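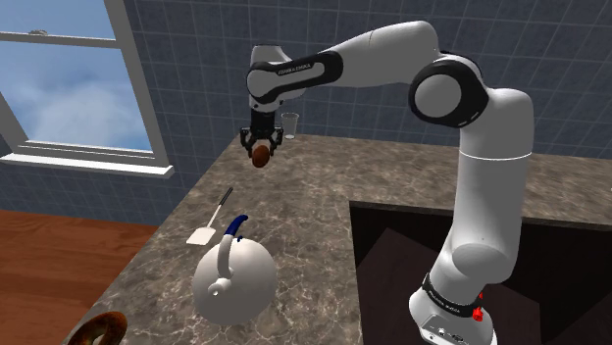
*Figura 6. Braço articulado branco e preto, com a garra pendente sobre a bancada de mármore.*

## 6. Instalar o servidor privado de Callutari

Os passos seguintes servem para jogar partidas por turnos com amigos, sem passar pelo emparelhamento público. O ecrã inicial promete "configuração num só clique". Reserve uma noite.

### 6.1 Antes de começar

O instalador pede 2560 MB livres no disco e só verifica o espaço no fim da cópia. Verifique-o você. O mesmo vale para a versão do jogo: o servidor aceita ligações de clientes desatualizados, deixa-os entrar na sala e depois fecha a partida sem mensagem de erro.

1. Feche o jogo e o lançador Pistlow. O lançador continua na bandeja do sistema mesmo depois de fechar a janela.
2. Copie a pasta `saves` para outro disco. A cópia automática existe no menu, mas nunca a vi restaurar uma campanha completa.
3. Extraia o servidor para uma pasta sem acentos nem espaços no nome.

> **Cuidado:** não instale por cima de uma versão anterior. A opção "Atualizar mantendo definições" mantém algumas.

### 6.2 Configurar a partida

1. Abra `servidor.cfg` num editor de texto simples.
2. Em `nome_sala`, escreva um nome com letras sem acento.
3. Em `max_unidades`, ponha 100. O ficheiro aceita valores maiores e os menus também os mostram, mas a partir daí as torres deixam de disparar sobre unidades aéreas.
4. Em `mapa`, escolha Sestamden para o primeiro teste. É pequeno, tem uma só ponte e nota-se logo se os caminhos das tropas ficaram mal calculados.
5. Deixe `ia_adaptativa` em `nao`. Segundo as notas da versão, a opção faz o adversário aprender com os seus ataques. Joguei com ela ligada e desligada e o exército inimigo veio sempre pela esquerda.
6. Grave o ficheiro e arranque o servidor.

**Nota:** o parâmetro `equilibrio_faccoes` não tem efeito visível. Joar Viklund, que mantém a tradução sueca do guia, chegou à mesma conclusão com a facção Sæther, que continua a ganhar quase todas as partidas longas.

### 6.3 Testar a ligação

1. No jogo, abra **Multijogador > Ligação direta** e introduza o endereço do servidor.
2. Confirme que a sala aparece na lista. O ícone verde indica apenas que o servidor respondeu uma vez.
3. Peça a outro jogador que entre e joguem três turnos completos.
4. Grave, saiam ambos e carreguem a partida. Comparem o ouro e a posição das unidades nos dois computadores.

Se os valores não coincidirem, apague a pasta `cache` nas duas máquinas e repita a partir do passo 1. O botão "Reparar sincronização" apresenta uma barra que chega aos 100 % e deixa tudo na mesma.

> **Cuidado:** não abra portas no router além da indicada em `servidor.cfg`. A ajuda integrada recomenda abrir um intervalo inteiro e não explica para quê.

Para as regras de vitória e o editor de mapas, ver a secção 7.

*Revisto em 15 de agosto de 2023.*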